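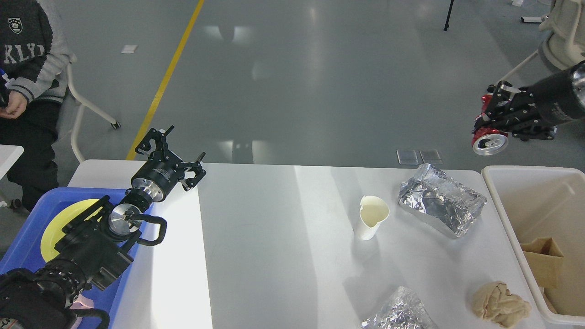 Separar residuos con el kit Gretari: consejos de uso

En el taller alquilamos el kit de dos brazos de Gretari para clasificar lo que queda después de comer: latas, vasos de papel, papel de aluminio arrugado y cartón. Cuesta 70 euros al día, con montaje aparte.

Antes de empezar

Vacíe las latas y escúrralas. Una pinza cerrada sobre una lata tumbada aprieta bastante, y el resto de refresco acaba en la mesa.

Deje hueco entre las piezas. El aluminio hecho una bola se agarra bien; extendido, casi nunca a la primera.

Los vasos aplastados también sirven, pero conviene ponerlos de pie.

Los recipientes

Coloque un cubo a cada lado, al alcance de los brazos. El cartón, plegado y de canto — así ocupa menos y no tapa lo demás.

Limpieza

Paño húmedo en los dedos de las pinzas cada 60 minutos. Nada de disolvente. Revise que los cables no rocen el borde de la mesa.

¿Compensa?

Para una cocina de casa, no. Para un comedor o un taller con mucha basura mezclada, sí, si alguien se queda cerca. Snædís Þorgeirsson, de Gretari, atiende las dudas de montaje por teléfono. El kit Jendon es más barato, pero trae un solo brazo.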